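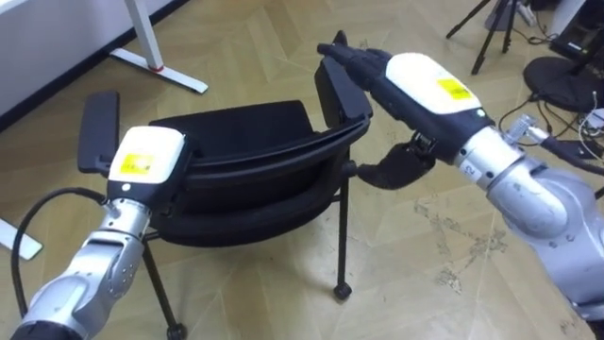 Figure 1. Black chair on herringbone parquet.

Student project report: Winter music weekends in Prallholm
February 1, 2023

1. Background
Prallholm has a short summer season, and most of its bars close afterwards. The Suvix weekend in January is meant to bring visitors back. Our project looked at who goes and what they spend on the night.

2. Method
We handed out a one-page form at the two main venues, Jerketti and the Okoro Rooms. We got 188 forms back. Door figures came from the venues.
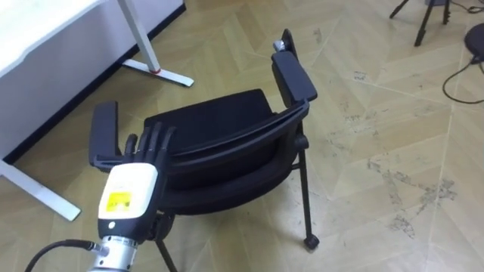
Page 2

3. Results
Jerketti let in 1,149 people across the weekend and the Okoro Rooms 909. Most people who filled in a form had come by ferry and stayed one night. Over 25 said they would have stayed longer if the late bus had run – this was the most common complaint. Food sales were low at both venues.

4. Limits
The forms were only in English, and few were filled in after midnight. We did not ask about age, so we cannot compare the two crowds on that.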